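Processor replacement

Processor replacement is the removal of a central processing unit (CPU) from the socket of a computer's main circuit board, or motherboard, and the seating of another in its place. It is carried out during repair, upgrading, and the recovery of parts from retired machines. In desktop computers and workstations the processor is normally a separate part that can be taken out without soldering. In most laptops it is fixed permanently to the board.

Socket and processor

A desktop processor consists of a small silicon die mounted on a thin substrate, commonly green, and covered by a metal lid known as the heat spreader. Many sockets hold the contact pins themselves, and the underside of the processor carries only flat pads. This arrangement is called a land grid array. A hinged load plate closes over the processor and is held down by a lever at the side of the socket.

Bent pins are the most frequent form of damage. A socket should not be left open longer than the work requires, and the pins should not be touched or wiped.

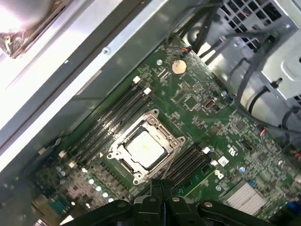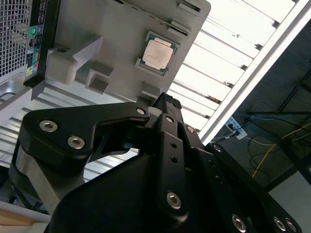
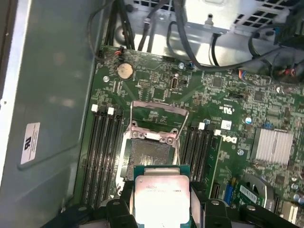

Text: Ritva Saarinen. Review: Emerson Evangelista
Last revised 24 August 2025

Procedure

The computer is shut down, unplugged, and opened, and the heat sink is removed to expose the socket. Old thermal paste is cleaned from the heat spreader with a lint-free cloth and isopropyl alcohol. A thin film often remains at the corners of the lid and may be removed after the processor has been taken out.

The lever is released and the load plate raised. The processor is then lifted straight up by its edges. Sliding or tilting it may drag the substrate across the pins. The replacement is lowered in the same way, with its notches or corner mark matched to those of the socket. No pressure is applied until the load plate has been closed.

Memory modules may be left in place, although their removal gives more room on boards where the slots stand on both sides of the socket.

Holding trays

A processor that is out of its socket is kept in a tray or carrier with a shallow recess. The recess supports the substrate and limits movement while the lid remains accessible from above. The repair workshop at Havaswood adopted trays of this type in February, following a review of parts handling in which 9 of 26 stored processors were found to have dirty contact pads. Its sister workshop at Fadivport uses closed carriers for transport and open trays only at the bench.

Compatibility

A processor must match both the socket and the firmware of the board. Two processors of the same outward size may differ in the position of their notches or in the power they draw. Makers of complete systems often publish a list of supported models for each board.

See also: Heat sink; Motherboard; Thermal paste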